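March 8, 2026 - equipment plan, second pass

Went back over the list for the next order before it goes to Lena Cieślak. The amount left on the equipment line is 352, and whatever we don't commit by the end of the month goes back into the general pot. The larger request waits for November.

Things that wear out first. Fingertip pads are down to 3 spares. Last year we bought them singly and paid shipping every time, so this time one bag of 9 from Dodel, at 62 the bag. Cable sleeve we can get by the meter from the same place. I'd like enough to redo the run near the gripper base properly and keep a length in the drawer.

Cleaning trials next. We do these with the crumbs straight on the white top, two small piles per run. The top is scuffed and smudged by now, and I want to budget for a replacement sheet before the autumn series. Matte again. Trirkolitz only quotes full sheets, so we would need somewhere to store the offcut. Have asked Derneck if they cut to size. No answer yet.

Also on the wish list: a second wrist sensor with bracket, same as the one fitted. It doesn't fit in this order whatever I move. Goes in the November request as item one.

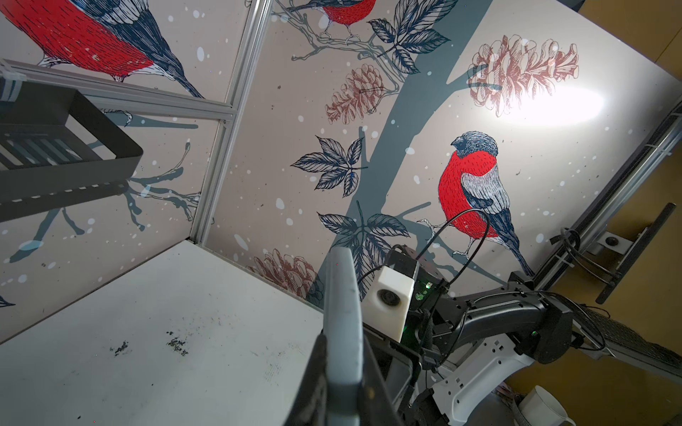
Lena wrote back that she would drop the replacement sheet entirely and put the money toward wall panels with a matte finish, as the glare on the glossy print costs us more repeated runs than the scuffs do. She also wants to know why the spare bracket isn't being bought now, even without the sensor.

Fair on the panels. I had them down as a later item. Checked with Kandasamy and they can print on a matte stock, but the minimum is a full set of walls, and the price for a set is more than what's left. Asked if they would do one panel as a sample. If yes, the one that catches the light goes first and we compare before paying for the rest.

On the bracket: the supplier changed the hole pattern, and I don't want to buy half of a pair and find the sensor doesn't match. Leave it with the sensor.

Order as it stands now:

Fingertip pads, one bag, Dodel - 62
Cable sleeve, by the meter, Dodel - price to confirm
Sample panel, matte, Kandasamy - waiting for quote
Replacement sheet - on hold, moved to November unless Derneck comes back cheap

To do: measure the panel between the rails, send the drawing to Kandasamy, chase Derneck once more, and ask Lena which account the sample goes on.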